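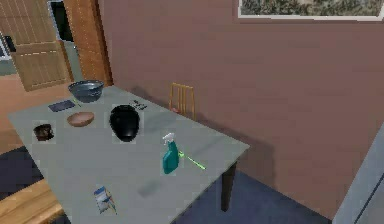

Simulated table view, teal spray bottle upright, black pot in the middle.

Hi everyone, and thanks for the kind welcome to the Lorkwood list!

> We're setting up the Nadari cell next and can't get the render
> to agree with the bench. The sim table looks fine to us, but
> every pick lands short. Did you change the camera or the table
> first? And how many settle steps do you run?

We had the same trouble on our Drikine cell back in April, and it took me a good while to sort out, so let me save you some of it. Start with the table. Ours had been entered 5 mm too low in the scene file, and I spent two evenings fiddling with the camera before I thought to put a tape measure on the real one (I know, I know). Once the height was right I left the camera alone completely.

Settle steps: we were at 1195 and the round things were still creeping when the first view got saved. I went up to 2000 and they sit still now. It makes the reset slower, but you only feel it on long runs.

Then there are the thin things. If you look at the lime-green stick lying to the right of the spray bottle, that's the sort of object that gave us the most grief, along with the slim yellowish one over by the gray-blue metal bowl. Check their collision shapes one by one, please! The default from the Antwi importer was much too fat on ours, and the fingers closed on thin air. Seed 1461 is the one I use for checking, as it spreads things out nicely.

I still haven't found a good setting for friction on the glossy pot. If anybody has one they like, I'd love to hear it.

Warm wishes from the Drikine bench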